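Print this page | E-mail this entry

10 December 2023

Up too early again. Rain on the skylight, heat not on till seven. Made coffee, sat with the choir folder and did nothing with it for an hour.

Concert is close and I still can't hold the tenor line in the second half of the Pimentel piece. Page 10, the bit where the altos drop out and we're supposed to come in soft. Came in loud last night. Adalberto Furtado stopped us, didn't say a word, just looked over at our row. We did it again. Then again. My throat's shot today - honey, hot water, no talking till lunch. Lasted till nine fifteen, phone rang.

It was Mom. Bus from Stetport is off the Sunday schedule over the holidays so she may have to come the night before. Fine. She can have my bed. Need to wash the good sheets, find the other pillow, clear that chair.

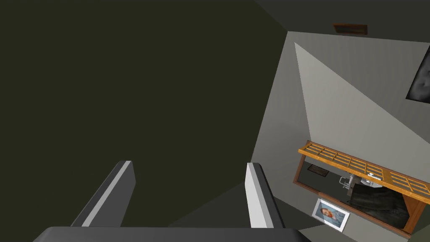

Walked down to Kudo for strings and a new pencil. They're out of the strings. Pencil 90 cents. Talked too long with the girl at the register about whether her brother should take up cello at his age, I said yes of course, what else would I say.

Back home, ran the Pimentel with the recording, low volume. Better. Then tried it without and lost the pitch by teh third line. Flat, always flat when I'm tired. In May I could sing this whole thing walking up the hill to Mosano and not even breathe hard. What happend? Too much desk, not enough hill.

Wrote the breath marks in again, bigger this time. Erased two. Put one back. 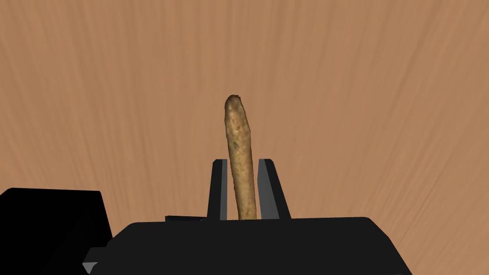
Soup for dinner, the lentil one, too much salt. Ate it anyway. Called Adalberto to ask about the black folders, he says 64 ordered and they're at his sister's, so someone has to drive over. Said I would. Why do I do that.

Still to do - shoes, sheets, the check for the hall, call Mom back re the train instead. Maybe try the hard page once more before bed, quietly, neighbors.

Contact | Copyright 2023 | Back to top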